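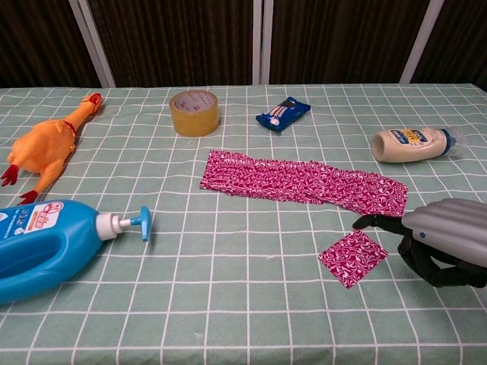 Assorted items spread out on a gridded tablecloth before sorting.

Sorting Mixed Household Items on a Table

This page sets out the procedure used at the Drutance Household Skills Center for clearing a mixed collection of small items. It applies to the contents of a kitchen drawer, a moving box, or a bag emptied after a trip. The work is done by two people or by one person working alone, and a typical table takes around 135 minutes for a beginner, including the time needed to put everything away.

What you will need

A table that can be reached from at least two sides
A tablecloth, preferably with a printed grid
5 open boxes or trays
Labels and a marker
A damp cloth and a dry cloth

A gridded cloth is recommended. The lines give a ready guide for spacing, and small items show up well on a pale background. Participants at the Mollska branch use plain cloths marked with chalk, and these serve equally well.

Step 1. Lay everything out

Place the items on the cloth one at a time. Do not stack them. Long or awkward items, such as a rubber chicken toy or a strip of fabric, may be laid at an angle if this saves room. Bottles should be placed on their sides if they do not stand securely; check first that the cap is closed.

Step 2. Separate food from everything else

Food is removed first. Wrapped snacks and condiments are moved to one tray and kept there until the dates have been read. A mayonnaise bottle that has been opened must not wait on the table with the other goods. Follow the storage directions on its label, and discard it if there is any doubt about how long it has been out. Packets with a split seam are thrown away.

Step 3. Group the remaining items

Use one tray for each of the following:

Toys
Fabric and sewing remnants
Tape, string and other packing supplies
Items to be repaired, returned or given away

An item that fits more than one group goes where it will next be used. Packing tape, for example, belongs with the packing supplies even if it was found among the toys.

Step 4. Clean and prepare

Wipe rubber and plastic toys with the damp cloth, paying attention to folds and wrinkles, and dry them fully. Fold the free end of each roll of tape under by a finger's width. Fabric strips are rolled, with the printed side out — this allows the pattern to be recognized without unrolling the piece.

Step 5. Label and put away

Write the group name and the month on each label. Trays for the Hong and Stultov storage rooms are limited to 6 items each. Shake out the tablecloth, fold it along the grid lines and return it to the linen shelf.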